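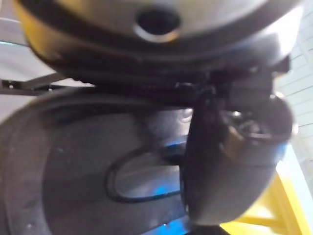 Did the gripper really just let go like that, with no alarm at all, one of our November testers asked, and I had to write back yes, it did. Six times in 239 picks, on our Hayes cell! I still don't know if it's the finger joint or the controller, so I'm looking for people to come and help me find out.

Nistik pays $300 for two shifts at the Tarkent shop. You'd run picks, log every drop and hit the stop button when something looks off (please do, I never mind a false stop). Some time around robot arms is a must, and you'll do my safety hour before the cell gets power.

Write to the Nistik test desk by 24 Apr 2022 and tell me which shifts suit you.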